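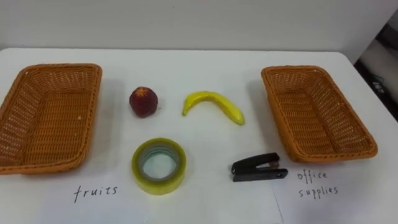
Treveck open day at Terkville — sorting demo, who else went?

Forum: Shop Floor and Automation > Visits and Shows

palletjack_pete
Went to the Treveck open day in Terkville in February and wanted to write it up before I forget. Parking is behind the building, not where the sign says. You sign in, get a sticker, and they take you through in groups of 6.

The station most people stopped at was table sorting. Two baskets, fruits on the left, office supplies on the right, labels written out in marker. Items were a banana, a small dark red fruit, a roll of clear tape and a black stapler. The robot is told to sort the table and has to work out which thing goes in which basket. I watched it for 28 minutes, which is longer than I spent on anything else there.

It got the tape right every run I saw. The stapler was the hard one. Twice it closed on it and came up with nothing, then tried again from a different angle and got it.

gearlash
I was in the afternoon group. Same table. I'll be the one to say it: four things into two baskets is not much of a demo. We have a pick cell from Addo that does 2,160 parts a shift and it never has to think about what a banana is.

palletjack_pete
Your Addo cell has a fixture and one part number though. Put a stapler on that conveyor and see what happens.

gearlash
It faults and somebody comes over and takes the stapler off. Works fine.

M_Ostrander_fan
Did they let anyone move the items? At the Zutport show last year everything was behind a rope and you couldn't tell if it was running the same motion every time.

palletjack_pete
Yes, they let us. Between runs a woman in our group turned the banana end for end and I swapped the tape and the fruit. It took longer to start after that but it did go to the right places. Nobody swapped the labels. I wish I had asked.

tin_snips
We did swap the labels in my group. It put the first item in the wrong basket, then the rest in the right ones. The guy running it said it reads the paper but also picks up habits from how the table was set up before. I thought that was a fair answer. He didn't try to hide it.

gearlash
So one in four wrong on an easy table. That's my point.

tin_snips
One run. I wouldn't hang a number on it either way.

rookie_maint
What was the red thing? Looks like a plum to me but my buddy who was there says apple.

palletjack_pete
No idea. I moved it and I still couldn't tell you. It went in fruits.

rookie_maint
And the banana, was it real? It looks too clean.

tin_snips
I didn't handle it. Ask pete's group.

dockdoor5
Question for anyone who talked to the staff. Why the stapler on its side? If it was standing up on its base you'd have a nice narrow body to grab.

palletjack_pete
I asked that. They set things down however they land. Lying on its side the stapler gives the fingers less to get under, and they want those tries in with the easy ones. They said over half of the missed grabs that morning were on the stapler.

dockdoor5
OK that makes sense. The baskets would worry me more. Those woven ones weigh next to nothing and if you clip the rim the whole thing slides across the table.

tin_snips
It did clip one in our group. Basket moved a couple of inches and the arm paused, then carried on and dropped the tape in the new spot. That impressed me more than the sorting did.

gearlash
I'll give them that one. I didn't see it happen in mine. I still want to see cycle time on a sheet of paper before I get excited. I asked and was told they weren't sharing it yet.

M_Ostrander_fan
Is there another date? It's 5 hours each way for me so I'd want to be sure the table was running.

palletjack_pete
They said there would be another one in the summer but had no date. Call ahead. When we came in, the station next to it was down and stayed down, so you do take your chances. Go in the morning if you can — the afternoon groups had less time at each stop, from what I heard.

gearlash
Confirmed, we got hurried along. Coffee was gone by then too.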